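Marking out a work surface with tape

Filed under: workshop, layout

The sorting table went back into use in June with a gray top and no markings on it at all. For the first two weeks I put things down wherever there was room, and by the end of that time the finished parts and the unfinished parts were sharing a corner. The old top had pencil lines. Pencil does not show well on matte gray, and I did not want to scribe a surface I had just paid for, so the divisions are now done in tape.

Requirements were short. The lines had to be readable from standing height under the overhead light, removable without solvent, and thin enough that a sheet of paper would slide over them. Paint fails the second. Plastic edging fails the third. I had a roll of Leinonen blue in the drawer and a roll of Vesier yellow, and tried a strip of each at the back. The yellow was easier to see and left residue when it came up. The blue came up clean, so blue it was.

Method, for anyone doing the same:

Wipe the surface down and let it dry fully. Dust is the main cause of early lifting, in my experience.

Pull off the full length you need plus a hand's width at each end. Joining two short pieces mid-run gives you an extra pair of edges to catch on.

Anchor one end, hold the other taut above the surface, and lower it. Do not press as you go. Pressing as you go stretches the tape, and it will creep back later.

Burnish with a plastic card from the middle outward.

Lay the second strip across the first and burnish the crossing separately. The upper strip has to step over the thickness of the lower one, and there is always a small unsupported part on either side of the step.

Yasaman Bahrami, who shares the space, asked why I had not used a square. I had one. I decided that the areas did not need to be equal or the corners true, and I still think so. The largest area takes incoming parts, the small one takes the labels, and the other two get whatever is in progress. Nothing in that arrangement depends on ninety degrees.

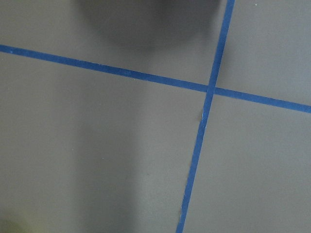
Issue 70

The horizontal run has kept mostly clean, straight edges. The other strip is the one to watch. Its left side is irregular farther along, with small whitish flecks on the border, and just below the crossing there is a pale notch where the edge appears lifted or torn. The crossing itself reads slightly darker, two layers being less translucent than one.

I will leave it for now. When it needs replacing I intend to lift only the upper strip, pulling it back low and flat over itself, and keep the lower one in place. Next time I will also try trimming with a fresh blade instead of tearing. The Plamwood shelf labels are still to do, and the Zodside bins have not arrived.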